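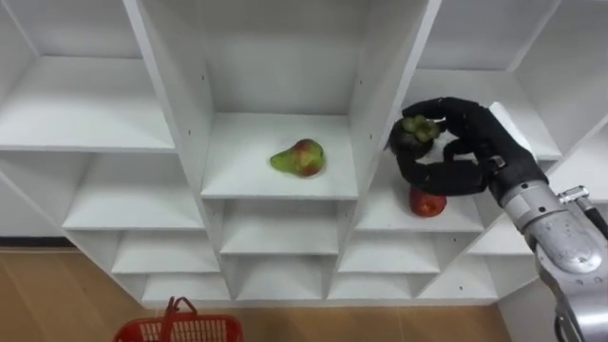 Satti, the artists' studio in Plokberg, is delighted to announce Slow Light, a new show of prints and small paintings by Yuk-lan Cheung and Pui-shan Wei, opening in May. The two have shared a press for years, and it has been a real pleasure to watch the work pile up on the drying racks. Yuk-lan has long loved plain domestic subjects, the sort of thing you might walk straight past, like a single yellow-green pear with a blush of red lying on its side in a white cubby, and six of her newest screen prints take fruit as their starting point. Pui-shan's paintings look to the harbour at Pestine, and there are 63 works in all.

Man-lok Yau has written a piece of music for the opening evening, which he will play twice, at 6pm and again a little later for anyone held up on the way (the hill is steep, do take your time!). A booklet printed in an edition of 315 will be on sale at the door, and entry is free.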